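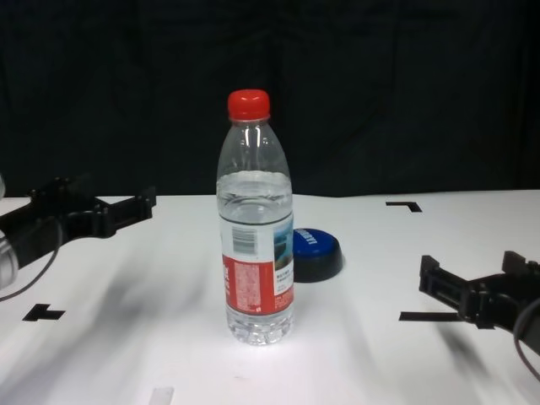

When a gripper crushes a half-full bottle

Print this page | E-mail this tip
Filed under: Workshop Tips > Small Robots

Our two-arm bench setup squeezed a water bottle until the cap let go, and water ran into a cable plug. Force was set at 83 percent, left over from a Flaris clamp job. Plastic bottles need about 35.

Do this first if it happens to you:

- Hit the stop, then pull the power. Don't open the fingers by hand while it's live.
- Unplug wet connectors and leave them apart overnight.
- Check each finger screw. Two of ours had backed out.

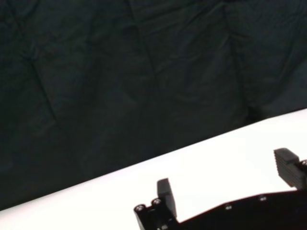

Run the open and close cycle 5 times with nothing between the fingers before you go back to bottles. Listen for clicking. Ours clicked on one side until we reseated the finger.

Comments (2)

Mernach: Had the same thing with a juice carton. Sticky for weeks.

Skarklow: Does a drop of thread locker hold on those screws? Mine are loose again after 4 days.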